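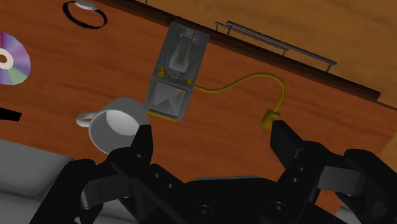
A reviewer who ran it with an after-school club wrote that the plug task was the one students kept coming back to, and that two of them stayed until 5 to get the approach angle right. Other reviews mention the clear scoring and the long first download.

Nusard Bench Pack for Prondico Simulator
Sold by Khokhar
Format: download, one school license

The Bench Pack adds a set of tabletop manipulation tasks to the Prondico simulator. Students write or record the motions of a two-finger gripper and run them on a wooden table with everyday objects on it - a mug, a wristwatch, a compact disc, a gray switch unit with a yellow cable and plug. It is meant for robotics classes, clubs and teams getting ready for the simulation round of the Nasel student competition.

What you get
20 tasks in order of difficulty
Viewpoint from the gripper, with the fingers in view
Object positions that can be fixed or shuffled at each run
Scoring sheet for student projects
Teacher notes, printable

Using it in class
Early tasks need only open, close and move commands. Cable and plug tasks come later and need control of wrist rotation. Each run is saved to the team's folder, so a group can pick up where it stopped the week before. Teams can import their own objects - see the notes on file size first.

Requirements
Prondico simulator, current version
Download size: 2,645 MB
Dedicated graphics card recommended
Keyboard or gamepad

License
Covers up to 800 student accounts at one school. Updates are included through the end of the school year in June. Clubs that are not part of a school should choose the club license at checkout.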